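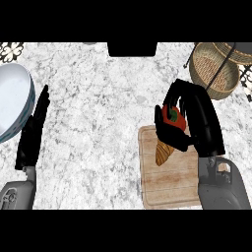
solderpuddle wrote:
ok but how many sim episodes did you run before you trusted it on the garage build? I gave up on mine at 300 and I'm wondering if I just quit too early.

gristmill_kev wrote:
3,032 as of last night. The red pepper was the turning point for me! I'd been closing every finger at the same speed, so the thumb would show up late and whatever it was would squirt out sideways. Slowed the other fingers down and it's a different hand now. Real hardware is still only the right arm btw, the left one is on the bench waiting on a Wundico driver board (ordered in February, grumble).

tapewormhole wrote:
3,032 episodes on a marble counter tells you about a marble counter. Your garage bench is plywood with glue drips on it. I'd stop simming and go squash some real peppers, they're cheap.

gristmill_kev wrote:
Peppers are cheap, finger tendons are not lol. I snapped 3 in one evening doing it your way. And I can swap the counter texture any time I want, I just like the kitchen.

solderpuddle wrote:
Which sim is this? Nirau won't even load my hand model, it dies on the joint limits.

gristmill_kev wrote:
Nirau too, but on the Arruda branch. Check your limits are in radians, I lost a whole weekend to that one.

tapewormhole wrote:
Fine, but contact friction in Nirau is way too generous. Mine held everything in there and dropped 19 out of 20 on the bench.

hexnut_mary wrote:
I'm sort of with tapewormhole on friction, but turn it down by half and keep simming, that's what got my Flunusico gripper going. Also kev, are you doing the bread roll next? Soft stuff is where mine fell apart (so did the roll)

gristmill_kev wrote:
Roll's next, yeah. Will try half friction tonight and post the config if it survives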